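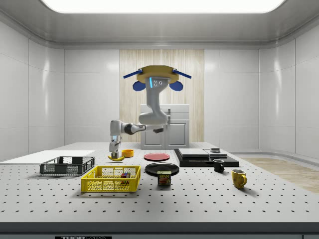
Figure 3. The practice table loaded in Pringle, with the gripper brought down behind the banana.

4. Setting up the practice table

Work through this section after the Drokonell arm has been assembled and the joints have been zeroed (section 3), and before you run any job on the real bench. The first half is done entirely on the computer. The second half moves the same job across to the arm in the workshop.

You will need:

The bench computer, or your own laptop with Pringle installed
The Zesteck controller, powered off for the first half
The scene file from the Irnano shared folder
A USB lead, type A to type B
A soft pencil and masking tape

Allow an evening for it the first time. If you are booked in on a Sunday, check the board by the door, as the bench is often shared with the laser cutter group and the extractor has to be off while the arm is running.

4.1 Loading the scene

1. Start Pringle and wait for the green tick beside the licence line. If the tick is grey, close the program and open it again. Do not carry on with a grey tick, as nothing you save will be kept.

2. Choose File, then Open scene, and pick the practice table from the shared folder. Copy it to your own folder before you change anything.

3. Wait for the parts counter at the bottom of the window to stop. The full scene loads 3,372 parts, most of them to do with the holes in the tabletop. On an older laptop this takes a while and the window may turn white. Leave it alone.

4. Compare what is on your screen with Figure 3. The arm should hang from the yellow disc mount near the ceiling, with the two blue rods sticking out to the sides and the cyan strip lit on the upper arm. If the arm is standing up from the table instead, you have opened the bench-mounted scene by mistake.

Note: The room around the table is only there to give the light something to bounce off. The walls are not used in collision checks. The cabinet at the back is, so leave it switched on in the parts tree.

4.2 Checking the objects

Each loose object on the table has its own entry in the parts tree, with a tick box for "fixed" and another for "can be gripped". The settings get changed by whoever used the file last, so go through them each time.

1. Click the banana. "Fixed" should be off and "can be gripped" on. Do the same for the bowl, the blue can and both mugs.

2. Click the red plate and the black plate in turn. Set both to "fixed" for now. You can free them once the first job runs cleanly.

3. Click each basket. Both should be "fixed". Open the entry for the yellow one and make sure the blocks inside it are listed underneath it. If they are listed at the top level, they will fall through the mesh as soon as the clock starts and end up somewhere below the table.

4. Click the low black platform and set it to "fixed", along with the grey slabs stacked on it.

5. Save.

Note: The speckled yellow mug has its handle towards the right and the small black one has its handle towards the left. The grip points for each are set to match. If you turn a mug round, turn its grip point as well (right-click, Rotate with part).

4.3 First move

The first job is a short one. The arm lowers to the banana, closes, lifts, and puts it down in the yellow basket.

1. Set the speed slider to its lowest mark.

2. Press Home. Every joint reading should turn green. A reading that stays amber means that the joint limit in the scene does not match the one in your arm file. Go back to section 3 and copy the limits across again.

3. Choose the banana as the target and press Approach. The arm should bend at the elbow, reach out to the left and then point the gripper down at the table.

4. Press Pause when the fingers are just above the tabletop. Orbit the view with the middle mouse button and look at the fingers from the side and from the front. From the front they will seem to be touching the banana before they are.

5. Step the arm forward with the arrow keys until the fingers are on either side of the fruit. Watch the little bowl next to it. The outside of one finger passes close to the rim, and with the old wide fingertips fitted it will hit.

6. Press Close, then Lift. If the banana slides out, raise the grip force by one step and begin again from step 2. Do not raise it by more than three steps. A grip that needs more than that is in the wrong place.

7. Choose the yellow basket as the drop point and press Carry.

8. Press Open.

Run the whole job 4 times without touching the settings. Write down the result each time on the sheet in the bench folder, including the ones that fail. All four have to go through without a red line in the log before you move to the real arm.

Caution: Pringle will let you run the arm through the edge of the tabletop if table collision is off. The real arm will try to do the same thing. Check that the table shows a closed padlock in the parts tree.

4.4 Common faults on screen

The arm shakes when it stops. The time step is too long. Set it to "fine" under Options and reload the scene.

The banana jumps when the fingers touch it. It has been placed slightly inside the tabletop. Lift it by one click on the height arrow and press Settle.

The gripper comes down in the wrong place but by the same amount every time. The tool length is wrong. Measure from the face of the wrist flange to the tip of the finger with the gripper closed, and type that in.

The gripper comes down in a different wrong place every time. Check that you are not running two copies of Pringle. This catches people out on the bench computer, where the first copy is often left open on the other desktop.

Everything runs but very slowly. Turn off reflections. The glossy wall panels are hard work for a laptop, and you lose nothing by having them plain.

4.5 Matching the bench to the scene

Your real bench will not look like the room on screen, and it does not have to. What has to match is the position of the arm mount over the table, the height of the table, and where you put the objects.

1. Make sure the Zesteck controller is off at the wall.

2. Measure from the underside of the mount to the tabletop. On the Irnano bench this is 900 mm. Measure it anyway — the table feet are adjustable and do get adjusted. If your build is at home, use your own figure and type it into the scene under Mount, Height.

3. Hang a plumb line from the centre of the mount and mark the point on the table with a cross of masking tape.

4. Print the layout sheet at full size (not "fit to page") and line up its cross with yours. Tape the corners down.

5. Put out a basket and a soft object to stand in for the banana. A rolled-up pair of socks is fine. Leave the plates and mugs in the cupboard at this stage.

6. Draw round the base of the basket with the pencil so that you can put it back after it gets knocked.

Note: If your tabletop is plain board with no holes, screw a batten along two sides of the basket.

4.6 Sending the job to the arm

Caution: Keep hands, sleeves and hair out of the space under the mount from now on. The arm has no brakes on the two upper joints and will drop when power is cut. Leave the foam block on the table below the elbow until step 6.

1. Plug the USB lead into the controller and then into the computer.

2. Switch on at the wall. Wait for the lamp on the Zesteck to go from flashing to steady.

3. In Pringle, change Output from "Screen" to "Screen and arm". The border of the window turns orange and stays orange as long as the arm is live.

4. Test the stop button. Press it, check that the border goes back to grey, then twist it to release. If the border stays orange, switch off at the wall and look for a loose plug on the stop circuit.

5. Set the speed to the lowest mark again. It goes back to medium whenever the output is changed.

6. Press Home. When the arm has come to rest, take the foam block away, keeping your other hand near the stop button.

7. Press Approach and watch the arm, with a second person watching the screen. The two should move together. Stop if the real arm falls behind by more than a finger's width.

8. Carry on through Close, Lift, Carry and Open as you did in 4.3.

9. Put the foam block back, press Park, and wait for the arm to rest on it before you switch off.

If the real gripper lands to one side of the socks, do not move the socks to suit. Check the tape cross first, then the layout sheet, then the mount bolts. The bolts settle in the first few hours of use and should be nipped up with the long hex key after the first session and again after the third.

4.7 Saving and tidying up

Save your scene under your own initials with the word "table" after it. Do not save over the shared copy. Log files can be deleted, apart from any with a red line in them, which go in the Faults folder together with a note of what was on the bench.

Coil the USB lead and hang it on the hook under the controller. Leave the layout sheet taped down if the next booking is also for the arm.

The plates, the mugs and the can are dealt with in section 5. Change to the narrow fingertips before you start it.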